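Week 4 notes -- queues and why the other line moves faster

I promised Nerea Montoya's section I'd write up the bit about arrival rates, so if you were in the late group this is mostly what I said at the board, minus the coughing.

Start with the bakery in Plernell. 20 customers an hour come in, and one clerk can serve one every two and a half minutes. That's 24 an hour, so she's fast enough, right? Sure, on average! But people don't walk in on a schedule, they come in clumps, and the clerk can't save up her quiet minutes for later.

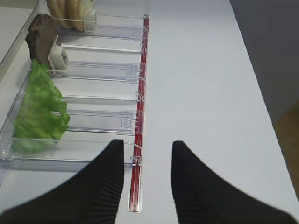 So the line she gets depends on how busy she is. Arrivals over capacity gives you 20/24, or 0.83. Push that up toward 1 and the wait doesn't creep, it shoots up (go back to the curve we drew last week, the one that looks like a ski jump).

Now add a second clerk. One shared line or two separate ones? Most of you voted for two, and I get it -- two short lines look friendlier. Work it through with the Vidal numbers before you decide. 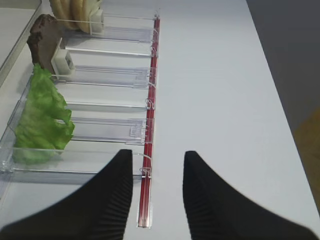

The shared line wins on average wait, and you're never stuck behind the guy paying in coins while the other register sits idle.

For next time: read the Monstead ferry case, and do problems 3 and 5. Skip 4, there's a typo in it.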